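Kalport Home Cinema Media Player, Series 4

Stock code 1744
Made by Kalport. Sold and serviced in Canada by Annamalai Theatre Supply.

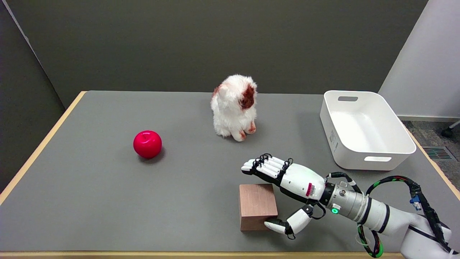
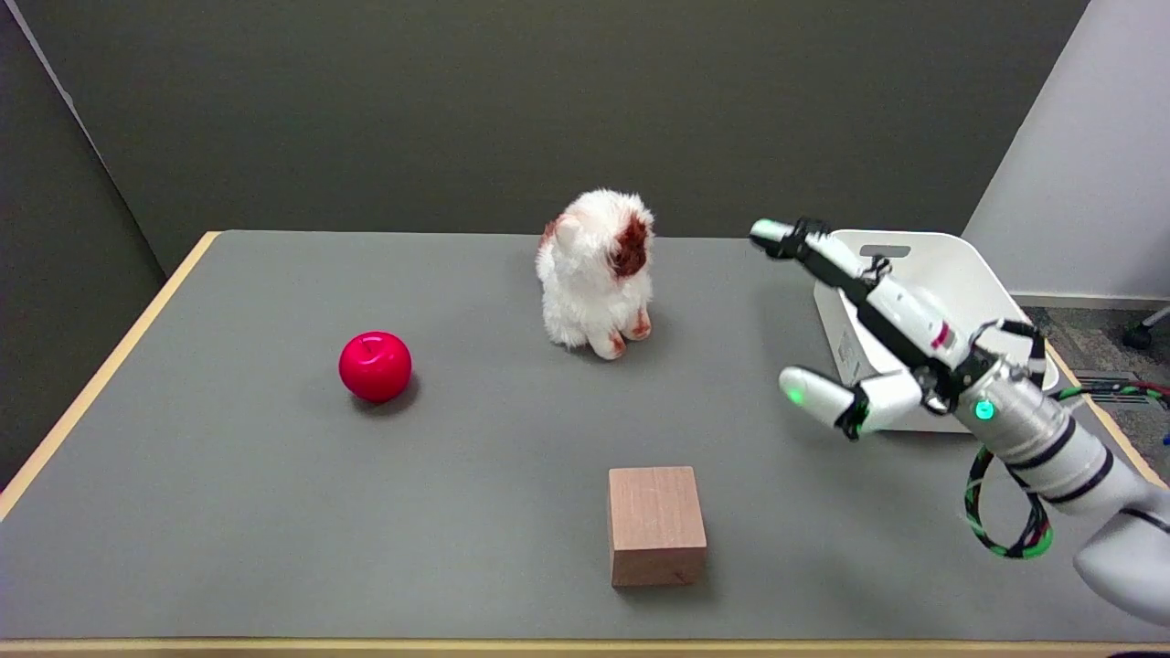

White plush toy with reddish-brown markings, both photos.

Overview

The Series 4 is a fanless disc and file player for home theatres and small screening rooms. It plays films from optical disc, from the internal drive or from a network share, and sends picture and sound out over separate connectors so that an older amplifier can stay in the chain. The theatrical cut and the extended cut of a film are kept as two entries under one title, each with its own chapter list and resume point.

Picture

Output is matched to the frame rate of the source. Film material at 24 frames is sent at 24 frames and is not converted unless the display refuses the signal. Grey scale and colour can be stored as four presets, one for each input on the display. Black bars on widescreen titles may be shifted up or down to leave space for subtitles. Subtitle size, colour and position are set in the Captions menu and apply to all sources.

Sound

Multichannel tracks pass through undecoded or are mixed down to stereo. The delay control covers 0 to 100 milliseconds in single steps. Night mode narrows the dynamic range of action and superhero titles, where the difference between dialogue and effects is usually greatest. It has no effect on a track that is passed through.

Library

The Plirkeo library software is installed at the factory. It holds up to 4000 titles and sorts them by release date, series order, director or running time. Series order may be edited by hand, for franchises in which the story does not follow the order of release. Trailers and deleted scenes are stored under the parent title and do not count toward the limit.

Artwork is downloaded once and kept on the player. The library can be browsed without an internet connection.

Changes in the June firmware

Chapter thumbnails load while the disc is spinning up. The resume point is kept after a power failure. Commentary tracks are now labelled in the audio menu. A fault that dropped the first second of sound after a layer change has been corrected.

In the box

Player, remote control, power cord, network cable, rack ears with screws, printed setup guide. Batteries are not supplied.

Options

Breltia wall bracket, black or grey
Breltia infrared extender
Replacement remote control

Ordering

Units ordered by 28th November ship from current stock. Later orders are filled from the next production run. The warranty covers parts and labour and is honoured at any Annamalai service counter on presentation of the receipt.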